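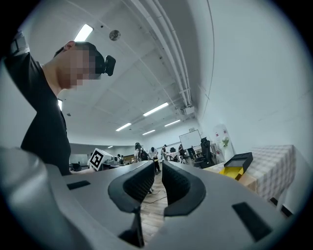

Notice 14: Lighting in the Long Room

Occupants of the Long Room are informed that the ceiling lights will henceforth remain on until 3 in the morning. The request was submitted by Edvin Tangen of the Romia section and has been granted by the Office of Rooms.

Mr Tangen stated that he could not finish his work in the dark. The Office accepts this. It does not accept his further statement that the room grows longer after midnight, and that the most distant light was nearer when he was first appointed.

The room was measured in June by two officers from Wilberg. Their report gives a length of 441 paces on the way out. No figure was entered for the return – the officers have been asked to supply one.

Until they do, staff are to keep to the near end and leave the smoke detector alone. Mr Tangen may continue at his usual place.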